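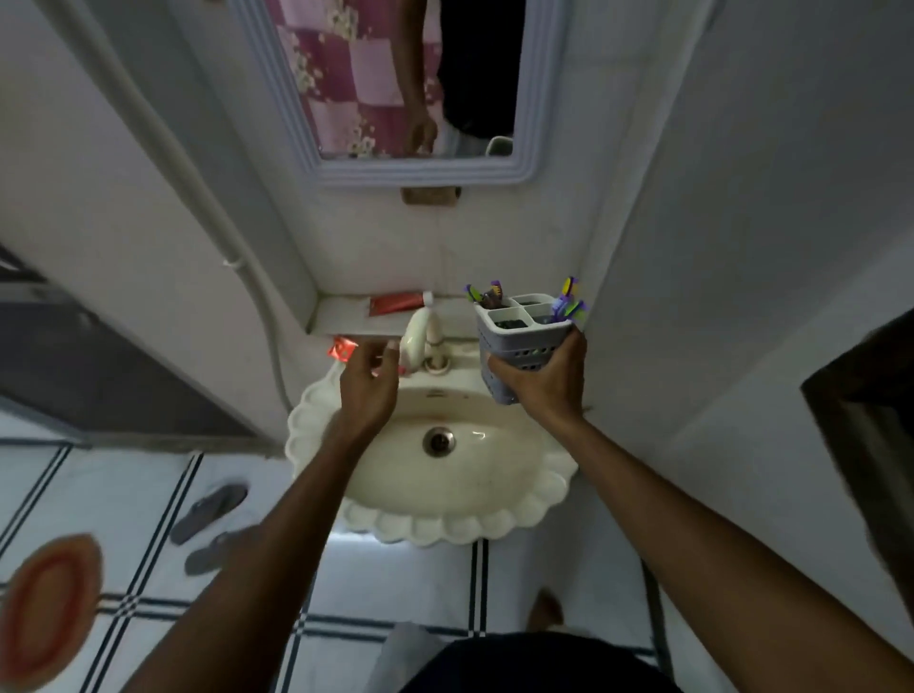
A wall-mounted basin with a scalloped rim and a narrow ledge behind the faucet.

Limescale and the Small Bathroom

Water in the hill districts above Wandton comes out of limestone, and it leaves some of that limestone behind in every house it passes through. Hardness at the Plotska pumping station runs to 26 grains per gallon in a dry year. Anything over ten is usually classed as very hard.

The chemistry is simple. Rainwater picks up carbon dioxide in the soil and turns weakly acidic. It dissolves calcium carbonate on the way down and carries it as bicarbonate. When the water is heated, or left to evaporate, the reaction reverses and the carbonate drops out as scale. Heaters suffer first. A layer of scale on an electric element slows the transfer of heat to the water, so the element runs hotter than its design temperature and fails early.

Rigoberto Cortés has repaired plumbing in Tultutgate for most of his working life. He keeps a shelf of failed parts, each with a tag giving the street and the year. The oldest is a length of galvanized pipe from Rengifo Street, closed down to a bore the width of a pencil. "People blame the pump," he said. "Then I cut the pipe and show them."

Stains are a separate matter. Scale by itself is white or gray. Brown or orange marks usually point to iron, either from the source or from old steel pipe, and an acid cleaner made for scale may shift them only in part. Vinegar works on light scale if it is given time. It should be kept off marble and never mixed with bleach.

Ion exchange softeners remain the standard treatment. The resin trades sodium for calcium and magnesium, and is then flushed with brine. Cortés sets the units he installs to regenerate every five days, and leaves the kitchen cold tap on the untreated line for drinking — a habit he learned from his first employer.

Tultutgate plans to blend its supply with softer river water from March. Two mains have to be joined first, and the valves for the second are still on order.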